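Holroyd Paint and Flooring Names
Data card, release 2

A table of colour names used for interior paint and smooth floor coverings, with measured colour values and the trade terms recorded against each. Compiled by Rawan Hattar and Kam-wah Wan. Maintained by Yao-tsung Fang.

Plain interiors, walls in muted grey-green:

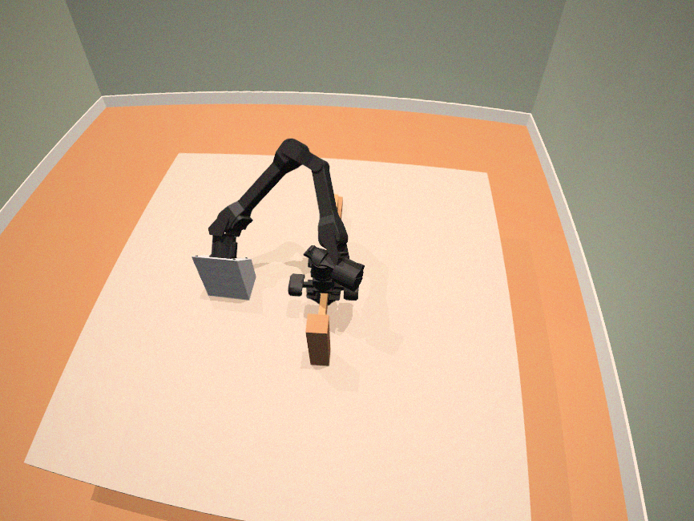
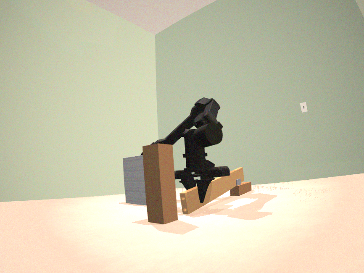 Contents of the release

names.csv – one row per name, 747 rows
readings.csv – one row per reading, joined to names.csv on name_id
sources.csv – the sample cards and booklets the names were taken from
CHANGES.txt – differences from release 1

All files are UTF-8, comma separated, with a header row. Empty cells mean the value was not recorded. Zero is a real value everywhere it occurs.

Fields in names.csv

name_id: integer, stable between releases. Withdrawn ids are not reused.
name: the name as printed, with original capitals.
name_norm: lower case, hyphens replaced by spaces, "gray" changed to "grey".
surface: wall, trim or floor. A name sold for more than one surface has one row for each.
family: one of eleven broad families. See Assigning families.
source_id: key into sources.csv.
finish: matt, eggshell, satin or gloss. Floor coverings carry matt or gloss only.
notes: free text, mostly Kam-wah's.

Fields in readings.csv

name_id: as above.
L, a, b: CIELAB, D65, 10 degree observer.
patch: the position on the card, numbered from the top left.
operator: initials.
repeat: 1 to 3. The three readings are kept separately and have not been averaged.

Sources

The names come from 61 printed items, the bulk of them from the Grinddale and Dilow ranges. Planow cards are included for floors only. Their wall cards were printed on a textured stock that gave unstable readings, and the rows were removed after release 1. Cards with visible fading or handling marks were left out before measurement. No attempt was made to measure painted walls or laid floors, so every reading is of a sample and none is of a room.

Assigning families

Two people assigned each name to a family from the patch, without seeing the name. Where they disagreed, Teodoro Cordero made the choice. Most of the disagreements fell in two places: the boundary between grey and green, where names such as "sage" and "lichen" are used by different makers for quite different patches, and the boundary between white and yellow, which takes in nearly all of the names containing "cream" or "ivory". Users who need a sharper division should ignore the family field and set their own limits on a and b.

The word "warm" appears in names from every family, including blue. It should not be treated as a guide to hue.

Known problems

Gloss patches read darker than matt patches of the same nominal colour. No correction is applied.

Rows 100 and below were measured before the instrument was serviced in August. The white tile readings before and after are in CHANGES.txt, and the difference is small – but it is in one direction, towards yellow.

Trim is thin. Skirting and architrave colours are often sold under the wall name with no separate patch, and those have not been entered as trim.

Some names were changed by the maker between printings. Both forms are kept, under separate ids, with a cross-reference in notes. The cross-references are incomplete for Dilow.

Suitable uses

Comparing how colour words are used between makers; building search terms for a catalogue; teaching material on colour naming. The table is not suitable for matching paint or for ordering it.

Licence and contact

CC BY 4.0. Cite as Hattar and Wan, Holroyd Paint and Flooring Names, release 2. Corrections go to Tsz-kin Tsao with the name_id in the subject line. Please send a scan of the card if the correction concerns spelling.

Last edited January 13, 2023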